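Week 7 at the Midgate robotics club: the tidy-up task

7th March

We have dropped the block stacking. Everyone in the group can make the arm stack blocks by now, and the Turnimville entry rules ask for a household job with at least two tools and a container. Ours is putting a dustpan and a hand brush away in a fabric basket.

The workspace

The table is the same white one as last term. The padded mat stays on it for every run. Without it the fingertips hit a hard surface when the height estimate is a few millimetres out, and the hand faults and has to be homed again. With it we get a small amount of give and can carry on.

The basket goes on the left, the dustpan to the right of it with its handle pointing at the far edge of the table, and the brush lies diagonally below the dustpan. The hand comes in from the right. Start positions may vary by a hand's width, no more.
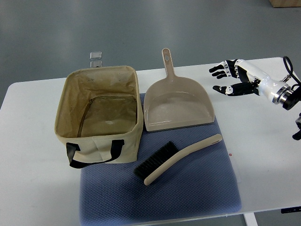 What we have so far

1. Dustpan. The grasp is on the long handle. Closing all the fingers at once pushes it sideways, so Stefaniia Bilyk rewrote the sequence to bring the thumb in first and the others 232 ms later. Much better, though the wide end still swings when the wrist turns.

2. Brush. Harder. The handle is curved and the bristle end is heavy, so a grasp at the middle tips over. We are moving the grasp point towards the bristles.

3. Basket. The sides are soft and the rim moves if anything touches it. The release height is fixed for now – I would like it measured on each run.

Data

We have 1,158 recorded attempts, of which around 700 are usable. The rest were saved before we corrected the clock offset between the arm and the camera. They are in the Juška folder on the club drive. Please leave them there, as I want to try realigning them in March.

Next session is brush only. Bring the charged laptop.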